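Entry, January, 6:40 a.m.

Humidity in the back room read 31 percent when I came down, which is the lowest this winter. The furnace ran most of the night. I put the second pan of water on the floor register and moved the hygrometer from the windowsill to the shelf over the bench, where it should have been all along. The sill gives a false reading whenever the sun hits it, and a colder one before dawn, and I have three weeks of figures in the notebook that I now do not trust. I have drawn a line across the page and started over underneath it.

The subject of this entry is the Duneditz cabinet and what dry air is doing to it. I want the details down while I still have them straight.

The cabinet came out of the house at Nandcombe when the estate was divided. It is a plain storage piece with two doors, six drawers, and a flat top. The carcass is veneered, the drawer fronts are solid. The back is three wide boards set in a groove, and two of the three have shrunk enough that light shows along the joints. When it stood at Nandcombe it was in an unheated hallway, on a stone floor, and for most of the year the air there must have been damp. I remember that the top drawers stuck every summer and had to be worked out one side at a time. Here they slide with no effort at all. I took this for an improvement for the first month.

It is the same movement in the other direction. The wood is giving up water it held for decades. Along the length of a board the change is too small to bother with. Across the width it is large, and a wide board fixed at both edges will split before it pulls its fastenings. The back boards are loose in their groove, as whoever built it intended, and they have simply drawn apart. No harm done there. The top is another matter. Somebody, at some point, ran screws up through the front and rear rails into the underside, with no slots and no room to travel. I found them with the drawers out and a flashlight between my teeth. All the screws on the front rail are tight. One on the rear has been pulled sideways and has opened an oval in the rail the hard way.

I backed off the rear screws by half a turn each and will look again in a week. The correct repair is to lengthen the holes in the rail front to back, put washers under the heads, and leave everything snug but able to slide. I have not done this yet, for want of a file narrow enough to get into the rail with the drawer runners in place. The runners are glued. I would sooner buy a file than take out runners.
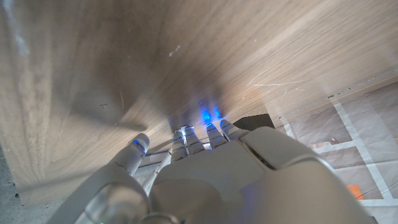
Veneer complicates the arithmetic. A thin sheet glued to a thick ground has no say in the matter and goes wherever the ground goes, up to the point where the glue lets go. If the ground shrinks, the veneer is squeezed and will lift into a ridge. If the ground swells, the veneer is stretched and will open in hairlines along the grain. What I have on the left side is a ridge, low down, near the foot, as long as my hand. It can be heard before it can be seen. Tapped with a fingernail, sound veneer gives a short flat note and loose veneer gives a papery one. I went over the whole side this way last night and marked the loose area with bits of masking tape, low-tack, pulled across my sleeve first to take off more of the stick. The marked area is larger than the ridge by a good margin on the side toward the back.

I tested the glue on a crumb from inside the foot. It softened in warm water within a few minutes and went stringy between finger and thumb, so it is hide glue, and this is the first good news. Hide glue can be brought back. The usual method is a damp cloth, a warm iron through the cloth, then a flat block and a clamp with waxed paper in between, left overnight. The finish will go white where the steam gets under it, and that will have to be dealt with afterward. I intend to try the method first on the inside of the left door, at the bottom corner, where there is a small loose patch and nobody will ever look.

Not today, though. There is no sense in gluing anything down while the ground under it is still moving. The first job is the air.

10:15 a.m.

Drove to Fernandes for a humidifier. They had two models left, both by Vadon. The smaller is an ultrasonic, the larger an evaporative type with a paper wick. I bought the larger. Our water is hard, and an ultrasonic throws whatever is dissolved in the water straight into the air, where it comes down as white dust on every flat surface. I had one in the bedroom some winters ago and was forever wiping the lamp. The wick holds the minerals back until it is choked with them and then has to be replaced. The wicks are sold in packs of two and I bought a pack. The clerk asked if it was for a baby's room. I said it was for a cabinet, and he rang it up.

While there I looked for the file and found nothing under a quarter inch. The man at the tool counter suggested a rod saw, the round kind that fits a hacksaw frame, held in the fingers. It would cut in any direction and might do better than a file in so tight a place. I will think about it. He also had slotted brackets made for exactly this purpose, which screw to the inside of the rail and let the top travel. They are ugly, but they would be out of sight, and the old holes could be left alone. I did not buy those either. They need screws going up into fresh wood, and the top has had enough put into it.

2:30 p.m.

Humidifier set up in the corner farthest from the cabinet, on a tray. The manual says to keep it clear of furniture and walls and not to run it with the door open. With the door closed the cat cannot reach her blanket, and she has been lodging a complaint from the hallway since noon. I have moved the blanket out to her. She is sitting beside it.

Reading at 1:00 was 33. Reading at 2:00 was 35. I have set the dial to stop at 42 and do not want to get there quickly. The outer surface of a board responds in hours and the core takes weeks, and a board that is damp on the outside and dry in the middle is under more strain than one that is dry all through. The plan is to raise the setting a little at a time and hold it for several days at each step. The windows set the upper limit. They are old, and anything much over 40 in this cold will run down the glass and sit on the sills. I have a rolled towel along the worst one already.

I also shut the floor register nearest the cabinet, and then opened it a third of the way when I thought about the pipe that runs under that corner. A frozen pipe would raise the humidity all right.

Spent the rest of the early afternoon on a gauge. It is a strip of maple with a pencil line at one end and a pin at the other. The pin sits in a small dent on the back edge of one board, and I mark where the edge of the next board falls. It tells me nothing in absolute terms, but if the gap closes I will see the marks walk toward the line. I made a mark for today and wrote the hour beside it. I considered doing the same for the top and decided a feeler gauge under the front lip would serve.

9:05 p.m.

Reading 38. Slight fog on the bottom inch of the north window, towel dry. The gauge shows no movement, and none was expected. The third drawer down has begun to drag a little on the left, which I put down to the floor and not the air. I slid a piece of cardboard from a cereal box under the front left foot and the drag went away. A proper shim can wait until the cabinet is in its permanent place, wherever that turns out to be. The south wall gets sun from eleven on. The inside wall has the chimney behind it. The north wall is cold and the paper there has lifted at the seam, so it is likely damp behind, and a damp wall at the back with heated air at the front is how boards end up cupped. The hallway upstairs may be the best of them, if it will go around the turn in the stairs. I measured the turn and did not like the answer. With the doors off and the drawers out it might go up on end — might — with a second person below it.

Refilled the tank before bed. It took nearly the whole pitcher, so the air is taking it up faster than the manual allows for, or the room leaks. I suspect the fireplace. Tomorrow I will hold a strip of tissue in front of the damper and see which way it leans.

To get: rod saw or narrow file, washers, waxed paper, distilled water for the iron. Look in the basement first for the waxed paper.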